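Comparing two grippers on a bin of blocks

I had two grippers to choose between this winter, the Ondus and the Warkberg, and I wanted a test I could run in an afternoon without writing much new code. Steal it if you like!

1. Clamp the bin down. A bin that creeps even a little will ruin your numbers, and I lost a whole morning to that before Libor Jireš lent me his spring clamps.

2. Pick plain blocks, all the same shape, in two colors. Toss them in by hand and don't tidy up - you want some touching each other and some right up against the metal.

3. Set the closing force low. I started at 15 percent on both grippers and went up from there (the Warkberg needed more, the Ondus was happy at 31).

4. Run 130 picks per gripper, same camera, same arm speed. Write down every miss and what kind it was: slipped, bumped the wall, or grabbed two at once.

5. Swap grippers and redo the tool offset. Please don't skip this one. I did, and drove the fingers straight into the floor of the bin.
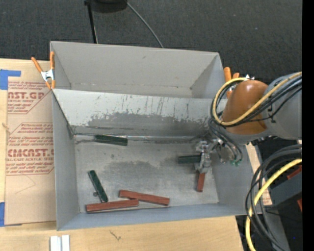

Green and reddish-brown blocks in the front half of the bin, with the gripper at the right end of a green one.

Blocks lying along the foot of the slope gave me the most trouble, so log those separately. If your fingers are wide, try coming in at an angle before you blame the gripper.

I ended up keeping the Ondus on the arm. Zuzana Hubáček wants to rerun everything with softer pads in January, and I'll add her numbers to the table when I get them.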